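Old Letters and Deeds: Tips That May or May Not Help

Every family seems to own a chest that "came over with the estate." I'd doubt the story, but look after the papers anyway.

Skip the white gloves. They make fingers clumsy and snag on torn edges. Clean, dry hands do fine. Lemon juice on brown spots is another old favorite I wouldn't let near a deed.

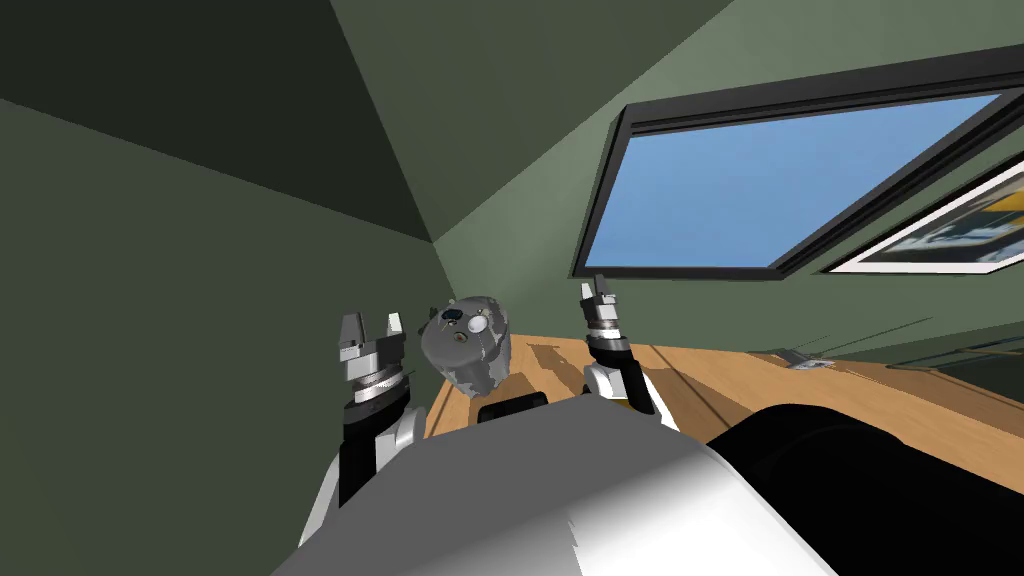 Don't iron creases either. Put the sheet between 2 blotters under a flat board for 14 days and see what you get. Delphine Hutchins swears by rice flour for lifting grime. I tried it on a worthless rent receipt and got a floury receipt.

As for the date penciled on the back, somebody's uncle probably guessed. Copy it down, but don't go carving it over the door.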